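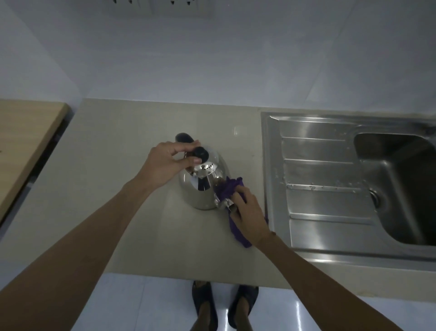
Potine 2 is out of testing and in the app stores as of this morning, and I've been poking at it since before breakfast. If you missed the first one, Potine is the little podcast player from Gradine that got passed around a lot last year for being quick, plain and free of ads. The new version is still all of those things, but it finally syncs between devices.

You used to have to export a file from your phone and load it on your tablet by hand, like it was 2000 or something. Now you sign in once and your place in every show follows you around. I paused an episode on my phone, picked up the tablet, and it was sitting there at the same second. Lovely!

The other big change is the queue. You can keep up to 60 episodes lined up, drag them wherever you want, and set certain shows to always jump to the top. I've got my morning news show set that way already. There's also a sleep timer that fades the sound down slowly — the old one just cut off and woke me up every single time.

A few things aren't there yet. Car support is still marked as "coming," and Tolera Ejigu, who runs the Android side at Gradine, wrote in the release notes that the team is aiming for October. Chapter markers work on most of my shows but not all of them, and on one they were off by a whole segment. I sent in a report.

The app now speaks 21 languages, up from a handful, and the download is smaller than before (no idea how they managed that). You'll need a fairly recent version of Android. My old Pathak tablet wouldn't install it at all, but the Ulthorpe phone I use every day runs it without a hiccup.

If you were in the beta, uninstall that first. I didn't, and ended up with two copies fighting over my notifications until I worked out what was going on. Your subscriptions will come across as long as you've signed in on the beta at least once — check under Settings, then Account, before you delete anything.

Potine 2 is free, with an optional tip button tucked away on the About page. The desktop version is still in testing, and sign-ups for that are open on Gradine's site now.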